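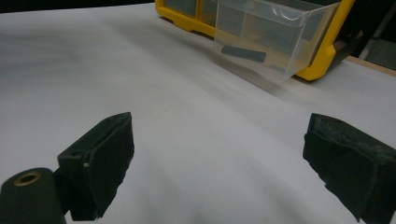

*White surface, dark band along the top.*

So my car got broken into. Again! Second time since we moved to Laryea Street, and this time they took the back window with them (well, they left most of it on the seat). I came down at 6:40 on a Tuesday with my coffee and my gym bag and just stood there like a dope for a minute.

What they got: a phone charger, a bag of library books, my good umbrella and the little Tovinetti speaker my brother gave me. What they didn't get: the 27 dollars in quarters under the passenger mat, which I'm ridiculously proud of. The window is 432 dollars to replace, and my deductible is way above that, so you can guess who's paying.

I called the non-emergency line and sat on hold for 12 minutes. The dispatcher was lovely, but she told me no officer would come out for a vehicle burglary with no suspect, and that I should file online. Fine. The online form wants a serial number for everything. Who has the serial number for an umbrella? I put "none" four times and it finally let me through - then it logged me out before I could save the report number, and I had to do the whole thing over.

Aileen Sarmiento from two doors down got hit the same night. They popped the lock on her hatchback and took her work tools, and that's a real loss, close to 4000 dollars' worth. She's been calling pawn shops on her lunch breaks. I made her a list of the ones on the east side and we split it up, and I have to say the guy at Kisex Pawn was nicer to me than my insurance company was. No luck so far, but he wrote down the brands and promised to call.

There was a neighborhood meeting in the church basement on the whole mess and I went, mostly for the cookies. Esi Sarpong ran it and kept it moving, bless her. Half the room wants cameras on every pole and the other half wants the streetlights fixed first. I'm with the streetlights people! The one by my parking spot has been out since January and I've reported it three times.

Anyway, I've ordered one of those Rinatell steering wheel locks, which won't do a thing for my windows but makes me feel better. If you live near us and you have a doorbell camera facing the street, please check the footage from Monday night into Tuesday morning and send me anything with a person on foot in it. And if you see a stack of library books on a bus bench, they're mine. The mystery on top is overdue.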